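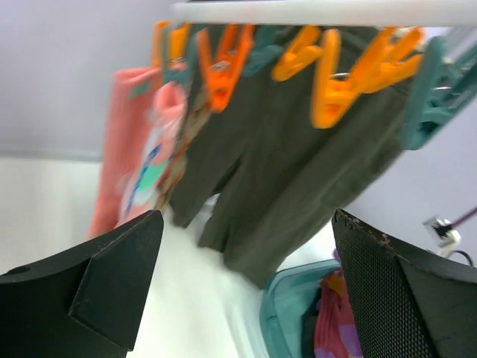
Drying rail, laundry room, with clothespins in orange and teal

Drestlow House, Pirkgate
Maintenance request log, laundry room
Opened 3/10/01 by Lorraine Mellor, second floor
Problem: Dryer 2 stops before the load is dry
Priority: normal

L. Mellor: Dryer 2 takes the money, starts, and quits after 13 minutes. The dial is still set to high when it stops. Drum light stays on. If I open and close the door it will not restart until it has sat a while. Same thing with a full load of towels and with a few shirts. Dryer 1 is fine but there is a line for it most evenings. I have been hanging things up in the meantime.

R. Piras: Got this. Could be the door switch, could be the thermal cutoff. Please tell me if the drum is still turning when the heat goes, or if everything stops together.

L. Mellor: Everything stops together. The top of the cabinet was too hot to keep my hand on.

R. Piras: Then it is overheating and tripping the motor protector. That resets by itself when it cools, so it fits with it not restarting right away. I have put an Out of Order card on it. Please leave the card on even if the machine seems to run.

R. Piras: Pulled Dryer 2 away from the wall. Lint screen was clean. The flex hose behind it was crushed almost flat where the machine had been pushed back. Replaced with a short piece of rigid duct and an elbow. Ran it empty on high for 30 minutes with no trip. Card removed.

L. Mellor: Ran fine twice, then stopped again on the third load. It went 16 minutes this time. Clothes were hot but very damp.

R. Piras: Damp and hot means the air still isn't moving. Card back on. Went outside and looked at the vent hood on the Sedgwick side. Hardly any air with Dryer 1 running, and both machines share that run. The flap was opening maybe a finger's width.

R. Piras: Called Damier for a duct cleaning. They can't come until the end of the week.

L. Mellor: Should we stop using Dryer 1 too?

R. Piras: Yes, sorry. I have shut both off at the panel. Please don't switch them back on. The window in there can stay open during the day if people are hanging laundry, but close it at night because of the pipes.

R. Piras: Damier came. They brushed the run from both ends and took out most of a trash bag of lint, with a bad plug at the second elbow. The last cleaning on my sheet was in February two years ago. Vent flap now opens all the way. Ran both dryers together on high with wet towels, full cycle, no trips. Power back on, cards off. Coins lost in Dryer 2 will be refunded at the office, bring your apartment number.

L. Mellor: Did three loads last night, all dry. OK to close.

R. Piras: Closed. Cleaning added to the yearly list. Will order a second vent hood so each machine has its own.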